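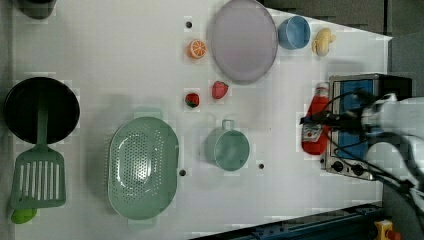 # 부엌놀이 세트 231번 사진첩

엘햄(Ellham) 장난감 대여실에서 빌려 드리는 부엌놀이 세트의 사진과 설명을 모은 페이지입니다. 2022년 12월에 정리했습니다. 목록에는 세트 이름이 '부엌 2'로 나오지만 대여할 때는 번호 231로 찾는 편이 빠릅니다. 147번도 부엌놀이 세트이고 이름이 비슷해서 예약이 자주 엇갈립니다. 147번은 찻주전자와 케이크가 중심이고, 231번은 프라이팬과 채반, 과일이 중심입니다.

글은 대여실의 카일리 트레배스키스(Kylie Trevaskis)와 자라 루아와이(Jarrah Ruawai)가 나누어 썼습니다. 누가 어느 부분을 썼는지는 따로 적지 않았습니다.

## 프라이팬과 뒤집개

검은색 둥근 프라이팬과 초록색 뒤집개는 한 짝으로 보관합니다. 뒤집개 머리에 긴 홈이 나란히 나 있어서 아이들이 국자나 빗, 때로는 기타로도 씁니다. 머리가 넓어서 딸기 하나를 올려 옮기기에 좋고, 두 개를 한꺼번에 올리면 대개 하나가 굴러떨어집니다.

프라이팬은 이 세트에서 가장 먼저 손이 가는 물건입니다. 두 명 이상이 함께 놀 때는 팬을 서로 가지려고 하는 일이 많습니다. 대여실 놀이 시간에는 팬을 맡은 아이가 요리 하나를 끝내면 다음 아이에게 넘기는 식으로 합니다. 요리 하나가 언제 끝나는지는 아이들끼리 정하게 둡니다.

팬 안쪽은 무광에 어두운색이라 밝은색 음식을 올리면 잘 보입니다. 색 이름을 배우는 나이라면 팬 위에 한 가지씩 올려 보게 하면 됩니다.

## 채반

연한 세이지색 타원형 채반입니다. 바닥에 작은 구멍이 많이 나 있고 양쪽 끝에 손잡이가 있습니다. 채반이라고 적었지만 반납 설문에는 바구니, 배, 모자, 거북이로 불렸다고 적혀 있었습니다.

손잡이가 양 끝에 있어 두 아이가 마주 보고 들기 좋습니다. 과일을 담고 탁자 한쪽에서 다른 쪽까지 옮기는 놀이를 놀이 시간에 자주 합니다. 속도를 겨루면 과일이 바닥으로 떨어지니 천천히 옮기기로 약속하고 시작하는 것이 좋습니다.

구멍에 모래가 들어가면 빼기 번거롭습니다. 모래놀이터에는 가져가지 말아 주십시오. 4월에 한 번 모래가 가득 든 채로 돌아온 적이 있고, 칫솔로 다 털어 내는 데 오후를 썼습니다. 모래놀이용 체는 따로 빌려 드립니다.

## 컵과 손잡이 그릇

하늘색 컵과, 고리 모양 손잡이가 달린 초록 계열의 그릇이 들어 있습니다. 손잡이 그릇은 목록에 '컵/냄비'로 올려 두었습니다. 카일리는 컵이라고 하고 자라는 냄비라고 해서 둘 다 적었습니다. 아이들은 그때그때 다르게 씁니다. 수프를 끓일 때는 냄비가 되고, 다 끓인 다음에는 그대로 들고 마시는 시늉을 합니다.

놀이용이므로 실제 음료를 담아 마시게 하지 마십시오. 물을 조금 담아 붓는 놀이는 괜찮습니다. 끝나면 물을 비우고 뒤집어서 말린 뒤 상자에 넣어 주십시오. 덜 마른 채 뚜껑을 닫으면 상자에서 냄새가 납니다.

## 접시

연보라색의 큰 타원형 접시입니다. 가장자리가 조금 올라와 있어 과일이 잘 굴러 나가지 않습니다. 세트 안의 다른 물건보다 자리를 많이 차지하기 때문에 상자에 넣을 때는 접시를 맨 아래에 깔고 그 위에 프라이팬을 올립니다.

식당놀이를 할 때는 접시를 누가 나르는지가 중요합니다. 주문을 받는 사람, 요리하는 사람, 나르는 사람으로 나누면 세 명이 놀 수 있고, 네 번째 아이가 오면 손님이 됩니다. 손님 역할이 심심하다는 말이 나오면 손님이 음식값을 내도록 합니다. 돈은 세트에 없으니 종이를 잘라서 쓰면 됩니다. 휘트컴(Whitcombe) 분실에서는 영수증 용지를 잘라 쓰는데 아이들이 그 위에 숫자를 적는 것을 좋아합니다.

## 과일과 그 밖의 먹을거리

딸기 두 개는 크기와 붉은 정도가 서로 조금 다릅니다. 짝을 맞추는 놀이보다는 비교하는 놀이에 맞습니다. 어느 쪽이 더 익었는지 물어보면 대답이 갈리고, 이유를 들어 보면 꽤 길게 이야기하는 아이도 있습니다.

오렌지 조각은 껍질과 알맹이 결이 나타나 있는 둥근 모양입니다. 접시에 놓을 음식이지만 피자 한 판이나 바퀴, 해로 쓰이기도 합니다.

초록색의 작고 둥근 것은 라임으로 등록되어 있습니다. 피망이나 완두콩이라고 부르는 집도 있습니다. 노란색의 울퉁불퉁한 것은 더 의견이 갈립니다. 예전 기록에는 배로, 그다음 기록에는 감자로 적혀 있고, 바나나라고 쓴 반납지도 있습니다. 지금은 '노란 것'이라고만 적습니다. 반납 확인을 할 때도 그렇게 부르면 다 통합니다.

작은 물건은 탁자 밑으로 들어가기 쉽습니다. 집에서 못 찾는 경우에는 소파 쿠션 사이와 부모님 가방 속을 먼저 보시기 바랍니다. 지금까지 되찾은 것은 대부분 그 두 곳에서 나왔습니다.

## 케첩

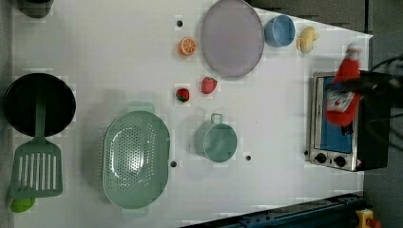
붉은 케첩병은 찾는 아이가 많은 물건입니다. 음식 종류와 상관없이 뿌립니다. 딸기에도, 오렌지에도, 컵 안에도 뿌립니다. 내용물은 나오지 않으니 걱정하지 않아도 됩니다. 소리는 아이들이 입으로 냅니다.

놀이 시간에 케첩을 두고 다툼이 생기면 '소스 담당'을 따로 둡니다. 요리사가 접시를 내밀면 소스 담당이 뿌려 주고, 다음 요리 때 역할을 바꿉니다. 케첩을 먼저 쓰려고 줄을 서는 동안 차례를 기다리는 연습도 됩니다.

집에서 쓰는 진짜 케첩병과 나란히 두지는 마십시오. 장난감인 줄 알고 진짜를 거꾸로 눌렀다는 연락을 받은 적이 있습니다. 흰 커튼이었다고 합니다.

## 탁자에 펼쳐 놓는 법

세트를 처음 꺼내면 무엇이 있는지 한눈에 보이도록 넓게 펼쳐 놓는 것이 좋습니다. 상자째 건네주면 위에 있는 물건만 꺼내 놀고 아래 있는 접시는 모르고 지나가는 일이 있습니다. 흰색이나 무늬 없는 바탕이면 작은 과일도 눈에 잘 띕니다. 무늬가 많은 식탁보 위에서는 딸기를 찾느라 시간이 걸립니다.

도구를 한쪽에, 먹을거리를 다른 쪽에 나누어 놓아도 되고 섞어 놓아도 됩니다. 세 살 무렵까지는 섞어 놓았을 때 이것저것 집어 보는 일이 많고, 더 큰 아이들은 스스로 자리를 정합니다. 어른이 미리 정해 둔 배치는 오래가지 않습니다.

탁자 높이는 아이가 서서 팔꿈치를 올릴 수 있을 정도가 편합니다. 의자에 앉으면 먼 쪽 물건에 손이 닿지 않아 탁자 위로 올라가려고 합니다. 바닥에서 놀아도 괜찮습니다.

## 같이 해 볼 만한 놀이

**숨긴 재료 맞히기.** 물건을 다 보여 준 다음 눈을 감게 하고 하나를 채반 밑에 숨깁니다. 무엇이 없어졌는지 맞힙니다. 채반에 구멍이 있어서 들여다보는 아이가 꼭 나옵니다. 들여다보는 것도 허락할지 미리 정하십시오.

**주문서대로 담기.** 종이에 그림으로 주문을 그려 줍니다. 딸기와 오렌지를 그리고 밑에 접시를 그리는 식입니다. 글자를 읽는 아이에게는 글로 써 주면 됩니다. 자라가 만든 주문서 묶음이 카운터에 있으니 필요하면 한 장씩 가져가십시오.

**설거지.** 요리보다 설거지를 더 오래 하는 아이들이 있습니다. 대야와 마른 수건만 있으면 됩니다. 수건은 두 장을 준비하는 편이 낫습니다.

**가게 차리기.** 먹을거리를 채반에 담아 과일 가게를 엽니다. 값은 아이가 부르는 대로 합니다. 오렌지 한 조각에 백만 원을 부르기도 하고, 딸기는 그냥 가져가라고 하기도 합니다.

## 대여와 반납

대여료는 한 번에 2,000원이고 기간은 두 주입니다. 다음 예약이 없으면 한 번 연장할 수 있습니다. 연장은 파크오드비(Farkodby) 예약 화면에서 하거나 카운터에 말씀하시면 됩니다. 전화 연장은 받지 않습니다.

이 세트는 지금까지 약 100번 대여되었습니다. 자주 나가는 편이라 방학 때는 기다려야 할 수 있습니다. 급하면 147번을 먼저 보시고, 그것도 나가 있으면 휘트컴 분실에 문의하십시오. 두 곳의 세트를 섞어서 반납하면 서로 짝을 찾아 돌려보내는 데 시간이 걸리니 상자 옆면의 번호를 확인해 주시기 바랍니다.

상자는 센다리(Cendari) 중간 크기를 씁니다. 뚜껑 안쪽에 내용물 목록이 붙어 있습니다. 넣는 순서는 다음과 같습니다.

1. 접시를 바닥에 깝니다.
2. 프라이팬을 올리고 뒤집개를 비스듬히 넣습니다.
3. 채반을 넣고 그 안에 과일과 노란 것을 담습니다.
4. 컵과 손잡이 그릇은 남는 쪽에 세웁니다.
5. 케첩병은 맨 나중에 눕혀서 넣습니다.

뒤집개를 나중에 넣으면 뚜껑이 들립니다. 들린 뚜껑을 누르지 말고 다시 꺼내서 넣어 주십시오.

## 닦기

반납 전에 젖은 천으로 한 번 닦아 주시면 됩니다. 대여실에서도 받은 뒤에 다시 닦습니다. 식기세척기와 끓는 물은 쓰지 마십시오. 스티커는 붙이지 않는 것이 좋고, 이미 붙였다면 억지로 긁지 말고 그대로 가져오십시오. 떼는 도구가 있습니다.

아이가 아팠을 때 쓴 세트는 반납지의 해당 칸에 표시해 주십시오. 추가 요금은 없고, 다음 대여까지 하루를 더 둡니다.

## 빠지거나 상한 것이 있을 때

작은 것이 하나 빠져도 반납은 받습니다. 나중에 찾으면 카운터 옆 서랍에 넣어 주십시오. 서랍에 이름표는 필요 없습니다. 금이 가거나 날카로워진 부분이 있으면 놀이를 멈추고 바로 알려 주십시오. 쓰다가 생긴 흠은 변상 대상이 아닙니다.

세트에 없는 물건이 상자에 같이 담겨 오는 경우도 있습니다. 양말, 블록, 진짜 숟가락이 자주 나옵니다. 한 달 동안 보관하니 찾으러 오시면 됩니다. 진짜 귤이 들어 있던 적도 있는데 그것은 보관하지 않았습니다.

문의는 운영 시간에 카운터로 오시거나 예약 화면의 쪽지 칸을 이용해 주십시오. 쪽지는 카일리가 오전에 한 번 확인합니다.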